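Blog > Household > Storage

Last updated 2020-01-24

Moving my mother's kitchen things into our house

My mother gave up her place in Wondirdale and moved into an apartment with one closet. Most of her kitchen came to us. I said yes to all of it on the phone without thinking about where it would go, and I have spent my evenings since then finding out.

The drive is 70 miles each way and we did it in 2 trips. The first load was the china, wrapped in towels and sweaters. The second was everything else: baking pans, the pressure cooker, canning jars, the meat grinder with its clamp, and a box of lids that don't belong to anything I have found so far.

I started with the pantry because it was the worst. We already had too much in there. I took everything out, threw away the spices that had lost their smell, and wiped down the shelves. Our house is an old Pullileck, one of the plain ones they built on the east side, and the pantry is deep and narrow. Things go to the back and stay there. I once bought cornstarch three times in a winter for that reason.

What I wanted was to have everything in something I could pull forward. I looked at wire baskets at Humeck, but small things fall through the gaps, and the wooden crates gave me a splinter in the store. Plastic is easier to wash.

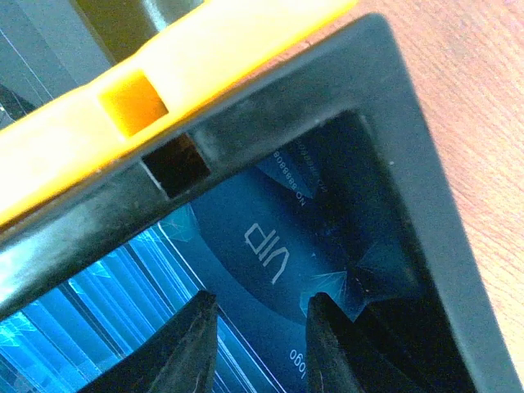
Black bin and yellow bin, rim to rim.

I don't care much about matching. My sister would have bought one color and labels. I go by what is inside, and after a week or two everyone in the house knows where the rice is.

The harder part has been the cookbooks and the recipe cards. My mother kept her cards in a metal file drawer that came out of an office, and there are 503 of them. I know because she numbered them in the corner in pencil. A lot are the same recipe copied again with one change, such as less sugar, or margarine crossed out and butter written in. Card 70 is a poppy seed roll from the Obradović bakery, which closed when I was in grade school. She got the recipe by asking for it at the counter every week until they gave in. It makes enough for a church supper and I have never managed to cut it down properly. The dough comes out tight.

I am typing the cards up in the evenings. I leave her wording alone, even where she writes "bake until right."

The canning jars are still in the garage. I would like them on a shelf before February, when the marmalade oranges come in. If anyone has a good way of storing jars in an unheated garage, leave a comment. I'm also looking for a rubber ring for the pressure cooker. The old one is cracked and the number on it has worn off.

Previous Next Archive About Contact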